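Clillard Two-Arm Bench Kit

Sold by Zaid Smadi, Bremcombe shared workshop
Listed 14 Dec 2024

Hi, and thanks for stopping by! The Clillard is the two-arm bench I built for myself first and then kept getting asked about, so now I make it in small runs. You get a pair of arms, the long mounting strip they both bolt to, the corner posts and panels, and all the cable you need (I pack extra ties too, because I always run out). If you can put a flat-pack bookcase together without crying, you can build this. Give yourself 2 evenings and a decent hex driver.
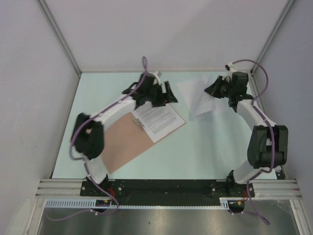
Cable routing gets me more email than everything else put together, so let me walk you through how I do mine. Leave more slack than you think you need! Each arm has its own run, up from the base, over the elbow and out to the gripper, and I tie it to the links every so often and let it bow out wherever there's a joint. My purple cable stands up in a skinny loop above the left gripper, and I'd give yours that much room as well. Pull it tight there and the wrist will fight you all day long.

The grippers have slim black fingers and I love them for fiddly stuff. Paper is my favorite test – it slides, it creases, it sticks to itself – and a clipboard with a metal clip makes a great practice job once you've got both arms talking to each other. Start slow, though. I mean really slow, slower than feels useful.

What's in the box:
2 arms with grippers
1 mounting strip with screws
Corner posts, back panel and side panels
Cable set and ties
Printed build guide

You'll need your own tabletop and your own computer. The Vadar control board is the one I set up and test with, and the Bataineh board works too, but you'll have to change 3 lines in the settings file (they're marked in the guide).

The next run ships in January. I'm making 7 kits and I'll take the listing down when they're spoken for. Pick up in Bremcombe is free – just message me first so I can be there to let you in.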